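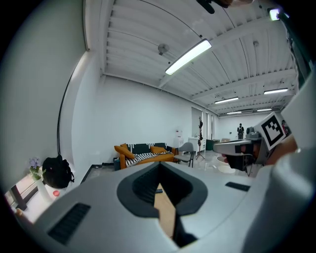

Datasets > Drondotus > Open Day Recordings

Last updated: Nov 25, 2021

Drondotus Open Day Recordings

Summary

Short manipulation recordings made with hand-held grippers during the Shakya open day. Visitors were shown the tool, given a demonstration by Lindiwe Kruger, and then invited to try it. The set holds 273 recordings.

Contents

recordings/ - one folder per attempt, video and pose track
calib/ - lens and marker calibration, done on the morning of the visit
sessions.csv - start time, task name, operator type (staff or visitor)

Collection

Each attempt was limited to 25 seconds. Staff recordings come first in sessions.csv and can be used as a reference for the visitor ones. Grippers were used in pairs for the handover task and singly for everything else. The lens is very wide, so straight walls and ceiling beams bow towards the edges. Undistort with the files in calib/ before measuring anything.

Known problems

Visitors often held the gripper too high, and the pose track drifts when the marker leaves view. Folder 2050 has video but no pose track - do not use it for training.

Room audio was removed.

Contact

Data: Sarita Singhal
Calibration and hardware: Žydrūnas Jankauskaitė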